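Toltingate Residents' Forum
Household and Storage
Topic: Folding dark trousers in shared bedrooms

Wilma De Haan (Moderator)
Posted 16:04
Members are asked to give their views on the draft guidance for garments in the Wasdale rooms. The present wording states that trousers should be folded on the bed and placed in the chest of drawers on the same day. Several residents have written to say that the hooks are quicker. I should be grateful for replies before the July revision.

postma_second_floor
I support the present wording. Black fabric shows every crease, and a pair left over a hook for a week will need pressing again. The bed is the only surface long enough to lay the legs flat. I place a woven mat over the quilt first, as it gives a firmer base than bedding alone.

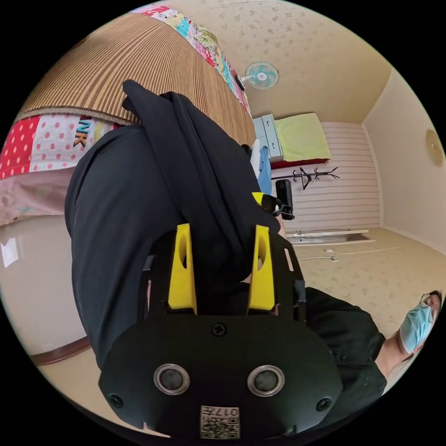 The legs should be brought together at the seams and the length then folded in thirds. Heavier cloth may be folded in half only. Blankets should be kept elsewhere while this is done – a low platform beside the drawers is quite suitable.

So-yul So
I must disagree with the previous contributor on two points. A fold in thirds leaves 2 lines across the leg, where a fold in half leaves one. Secondly, a coat rack is a proper place for trousers that will be worn again the next morning. To return them to a drawer between wearings is neither necessary nor hygienic.

pemeo_laundry
With respect to So-yul So, the rack in our room already holds 4 coats and will not take more. The guidance ought to allow for rooms of different sizes.

postma_second_floor
I accept the point about the fold. I do not accept the point about the rack, which was provided for outdoor clothing.

Wilma De Haan (Moderator)
Thank you. The draft will be amended to permit either fold. The matter of the rack remains open – further replies should state the room size and the number of occupants.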